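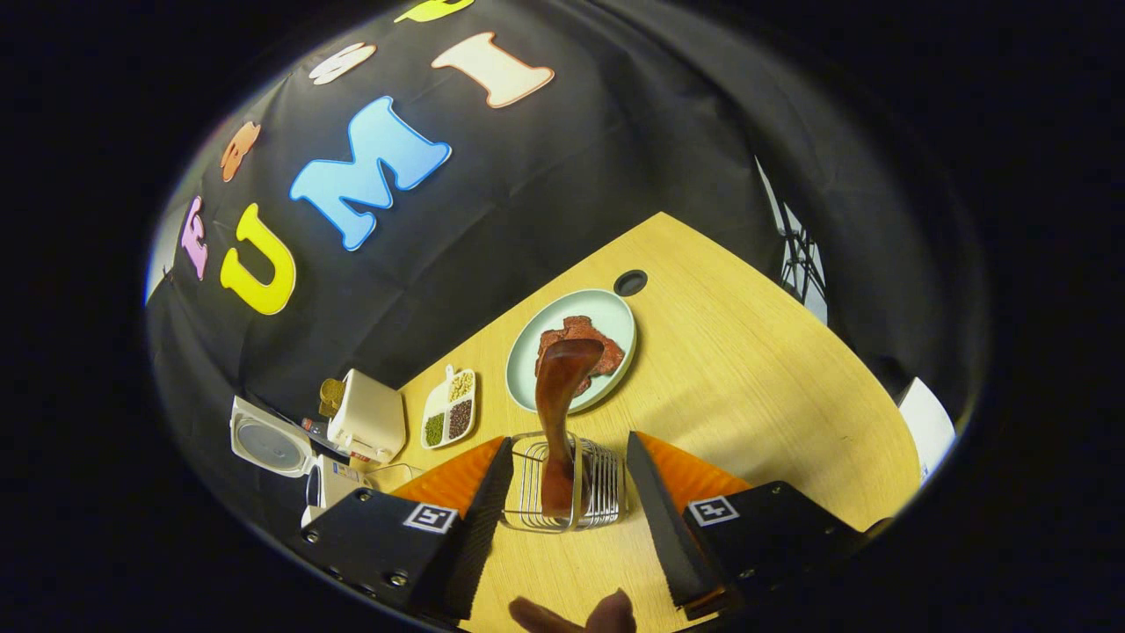

I have had the Avton hand gripper for most of July now, and several of you have asked whether it is worth sending off for, so I thought I'd better sit down with a pot of tea and write it all out properly.

For those who missed my earlier post, it is the hand-held kit from Esard: two black fingers with orange soft pads, a camera looking down over them, and the software that turns what you do into something a robot arm can learn from. I paid for mine myself, and it came by post to Inskip in a very sturdy box. Putting it together took me 20 minutes, and I am not quick with small screws.

I've been using it for kitchen jobs, as that is what I'd like an arm to help with one day - spatulas, wire racks, plates, all the awkward things that live on a worktop. The soft pads are the best part by a long way. They give a little when they close, which suits a thin handle or a curved bit of wire far better than the hard plastic tips on my old one (I was forever dropping spoons with those!). The markers on top of the fingers wipe clean too, a blessing if you cook as messily as I do.

Now for the grumbles. It is heavier than I'd like, and after roughly 14 goes at the same job my wrist wants a rest. The wide view is lovely for taking in the whole table, but things at the far side do come out small, so I now keep whatever I'm working on close. And the booklet is only five pages long - I could have done with twice that, especially on setting up the software.

Would I buy it again? I think so, yes, though I'd wait for the lighter handle they've promised. I'm taking mine along to the Prurkville makers' evening next, so do come and have a go if you're nearby.

Filed under: Gadgets and Gubbins, Kitchen Robots

Search this blog... Go

Contact me | © All words my own | Back to top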